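Bedding and Knitwear Drive Opens Sorting Rooms on Hijazi Street

April 18, 2024

A clothing and bedding reuse program run by Promon has moved its sorting work out of a warehouse and into furnished rooms on Hijazi Street, where donated items are laid out on beds to be looked over and folded before they go back out to households.

The program took in 573 bags between January and the end of last month. Most held a mix of sheets, throws and winter clothing, and many were packed in a hurry by people moving out of apartments.

Emrys Gough, who manages the rooms, said a bed works better than a table for large pieces. "You can spread a cover right out and see a pulled thread or a thin patch," Gough said. "On a table half of it hangs down to the floor."

Patterned fabric gets the same treatment as plain. A beige piece with white dashes in zigzag bands was among the items spread out on a bed, creased and waiting to be smoothed.
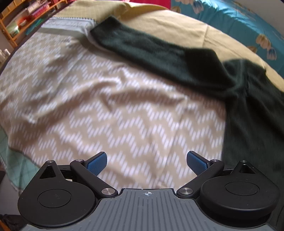

Does bedding have to be ironed before it is donated? It should be washed and fully dried, but ironing is not needed, and pieces can be folded or rolled in any clean bag.

Sheets are sorted by bed size and tied in sets when a match can be found. Single sheets are kept on a separate shelf and offered to families who need a spare. Fabric that is too worn for bedding is cut down for cleaning cloths.

Knitwear takes longer. Sweaters are laid flat, with the sleeves straightened and the body pulled out of any rolls before folding. They are not put on hangers, which can stretch the shoulders. Gough said fuzzy knits are handled one at a time and stored away from zippers and hooks, which catch the fibers. A dark green crew neck with a ribbed collar was on a bed over a beige sheet, its body still bunched in a thick fold.

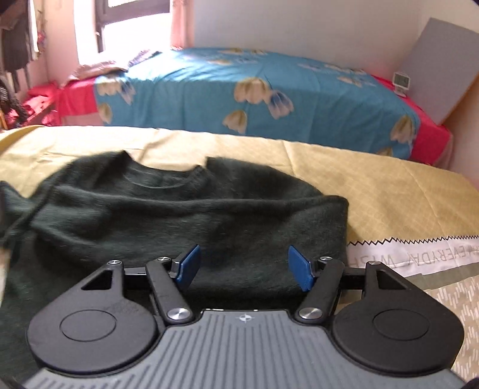 How to Donate

Bags can be left at the Hijazi Street door during posted hours. The limit is 8 bags per household per visit. Pillows, electric blankets and mattress pads are not accepted. Sweaters with moth holes should be bagged separately and labeled.

Promon said it has 1208 households on its list for the coming season and has supplied 681 of them so far. Storage boxes for the finished sets were bought from Lastex under a one-year order.

Anyone who wants to help with folding can sign up at the front desk. Shifts run two hours, and new helpers start with pillowcases and towels.

Recent items
Lastex to Close Mill Road Store for Repairs
Masterer Building Gets New Front Steps
Coat Collection Ends With Almost Full Shelves
Library Sets Summer Hours
Road Work Moves to Hijazi Street North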